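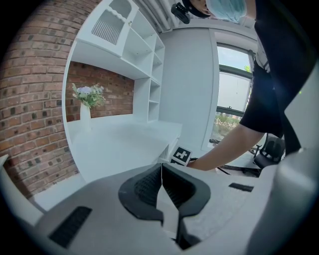
Damp was the first thing I measured when I took over the back room, and the readings decided most of what followed. The outer wall is solid brick with no cavity, and I did not want to plaster it again after the last coat had blown. The joiner's first drawing had a full back panel running from desk to ceiling. I asked for it to be left out between the worktop and the upper cupboards, so the red brick shows in the recess above the white desktop and I can check it for salts without unscrewing anything. The mortar is dark and the bricks run from orange-red to dark brown, and against white paint the variation is stronger than I expected from the sample board. The four cubbies on the right have nothing in them yet. The remainder of this post deals with how they will be filled, plus some notes on the build for anyone considering the same layout.

Dimensions first. The recess between worktop and cupboard was drawn at 732 mm. A more usual gap would have been smaller and would have given me more storage above. I chose the larger figure for two reasons: my monitor arm needs the clearance at full height, and the cupboard door has to swing over the top of a lamp. Hubert Wieczorek, who did the joinery, wanted to drop it and line the cupboard up with the door head across the room. He was probably right about the look of it. I kept the height.

The wall isn't flat. Hubert put a straight edge across it and found a hollow of 11 mm at the worst point. He scribed the rear edge of the worktop to the brick, which took most of a morning, and left a small gap for movement. I have not sealed this gap. Sealant against old brick tends to pull the face off when it goes, and a little air behind the desk is useful in this room. The drawback is that pens and paper clips go down it. I will probably fit a loose strip of wood there, painted to match.

Fixings were resin anchors into the brick, never into the mortar. The mortar is soft lime for the first few courses and something harder higher up, where a previous owner repointed it. If you are fixing to a wall of this age, drill a test hole low down where it will be hidden, and look at the dust. Red dust all the way is good. If it turns pale halfway, you have gone through into a joint or a void, and you should move along.

The paint is Riis eggshell, two coats over primer, rubbed down in between. I had a tester pot of Okora as well and the two were hard to tell apart when dry. Riis was thinner and needed more care on the vertical edges. The shaped top edge on the glass door was the slowest part, as paint collects in the low points of the curve and sags if you leave it. Use a small brush with almost nothing on it and go back after a few minutes.

On to the contents. My working rule is that anything used less than once a week goes in the cupboard, and anything used more often goes on open shelving. The cupboard has one glass door, so it can't take the worst of the mess.

Current plan for the cubbies, from the top:

Top: reference books on building and repair. They are heavy, but I rarely take them down. Judit Szabó has two of mine and will be reminded.

Second: box files, household. Insurance, boiler, council tax. The files are the Zonder ones with the metal corner, which stand up without a bookend.

Third: paper stock and envelopes, in a tray so the stack can be pulled out whole.

Bottom: left clear for whatever is in progress. I have never kept a desk tidy without one shelf that is allowed to be untidy, and I would sooner plan for it.

I did try baskets in the old flat. They hide things well, but after a month I had no idea what was in any of them. Ingegerd Nordin labels hers on the underside of the handle and swears by it. I have not found a label that stays on woven material.

The artificial flowers on the left end of the desk stay for now. Duangjai Ongart gave them to me for the old flat on the grounds that I kill real plants, and the white vase is tall enough to mark the end of the desk I don't work at. They do need dusting. A hairdryer on the cool setting works better than a cloth, done outdoors.

Lighting is still open. I bought a Lasow strip, 1000 mm long, to go under the cupboard at the back. Held up by hand, it threw light straight down the brick and picked out every ridge in the mortar, which made the wall look far rougher than it is. Moved to the front edge it lit the desk evenly, but I could see the diodes when seated. The likely answer is the front position with a shallow batten to hide it. The strip cost £39 and I would like to use it before buying another.

The damp readings, for those who asked after the previous post: steady at low level, slightly higher near the floor, no change since the old plaster came off. I take them at the same three points each time and write them on a card in the drawer. The next set is due at the end of February. If the lowest point has gone up, I will look at the ground level outside before touching anything indoors, as the flower bed has crept up against that wall over the years.

Nikola Laskowska asked in the comments whether the brick sheds. It did at first. I brushed it down twice with a stiff nylon brush and vacuumed after each pass, and a white sheet left on the worktop overnight now picks up very little. I have not put a sealer on it and don't plan to.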